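Foro Café en Casa > Tazas, jarras y cacharros
Tema: ¿Cambia el sabor según la taza? Mi experimento casero

molinillo_70
15 de enero de 2021

¡Buenas a todos! Llevo desde diciembre dándole vueltas a esto y por fin me he puesto en serio.

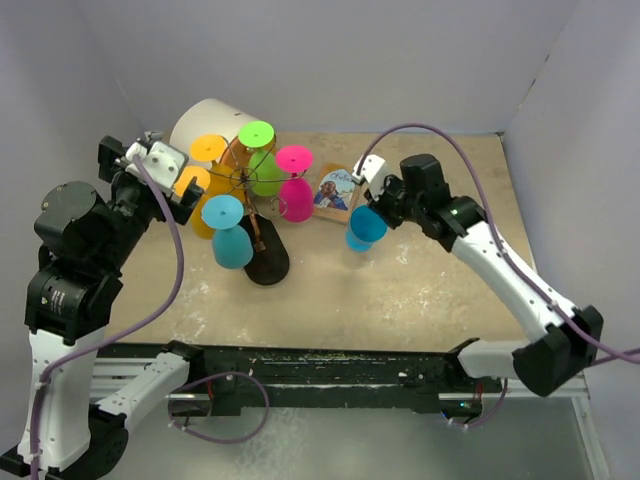 El caso es que mi cuñada me regaló una taza de porcelana fina de Lovik, de esas con la boca que se abre hacia fuera, y el primer café que me tomé en ella me supo a otra cosa. Más ácido, más limpio, no sé explicarlo. Mismo grano (un etíope lavado que compro en Adusar), misma receta, misma agua. Repetí al día siguiente con mi tazón de gres de toda la vida y otra vez el sabor de siempre, más redondo y con más cuerpo.

Así que lo hice a ciegas: mi mujer servía y yo con los ojos cerrados. Acerté casi siempre por el grosor del borde, claro, así que de ciego tuvo poco, pero me lo pasé en grande. ¿Alguien más lo ha notado?

Lavazul
Notado y comprobado. El borde fino deja caer el café en la punta de la lengua y el grueso te obliga a abrir más la boca. Con espresso la diferencia es enorme. Yo uso unas Pilov de doble pared y no las cambio por nada.

tueste_medio
Pues yo discrepo. Lo que cambia es la temperatura. El gres frío te roba calor en cuanto sirves, y un café más templado sabe distinto. Precalienta las dos tazas con agua hirviendo, espera lo mismo en ambas y verás como la mitad de la magia desaparece.

molinillo_70
¡Precalenté las dos! Bueno, la de porcelana seguro. La otra le eché el agua del hervidor y la vacié enseguida, igual me quedé corto. Mañana repito con termómetro.

Ninacafetera
Y el color, que no se os olvide. A mí en taza blanca me parece más amargo y en una azul más dulce, siendo el mismo café. Mi preferida es una amarilla desportillada que no vale nada y que me alegra la mañana, así que objetiva no soy.

tueste_medio
Lo del color ya me parece sugestión, con todo el cariño.

Ninacafetera
¡Pues claro que es sugestión! Pero si me sabe más dulce, me sabe más dulce — el paladar también está en la cabeza.

pucherito
Me meto por otro lado. ¿Cómo guardáis tantas tazas? Yo las apilaba y he perdido dos asas este invierno. Ahora las tengo en un árbol y encantado, se ven todas y eliges según el día.

Lavazul
Árbol también aquí, pero reparte el peso. Si cuelgas las gordas todas del mismo lado, el mío se va inclinando. Y las de doble pared sin asa, al armario, no hay otra.

tueste_medio
A mí el árbol me llena las tazas de polvo. Las que no uso a diario van boca abajo en un estante con un paño.

pucherito
Con lo que se bebe en esta casa no les da tiempo a coger polvo, jaja.

molinillo_70
Vuelvo con resultados. Termómetro en mano, precalentando dos minutos cada taza y bebiendo a los 70 grados justos: la diferencia se reduce mucho, tueste_medio tenía bastante razón. Pero sigue habiendo algo. En la fina noto antes la acidez, y en la de gres el final es más largo. Mi mujer dice que le saben exactamente igual y que haga el favor de fregar.

tueste_medio
Me quedo con lo de bastante razón. ¿Probaste a dejar que bajara más? En los lavados lo bueno sale más abajo, cuando ya casi te parece frío.

molinillo_70
No llegué, me lo bebí antes. El próximo finde abro un natural que tengo guardado y lo hago en tres tazas, incluyendo una de esmalte Okoth que anda por el trastero.

Ninacafetera
¡Esmalte! Ojo con los labios, que eso quema una barbaridad. Cuenta qué tal.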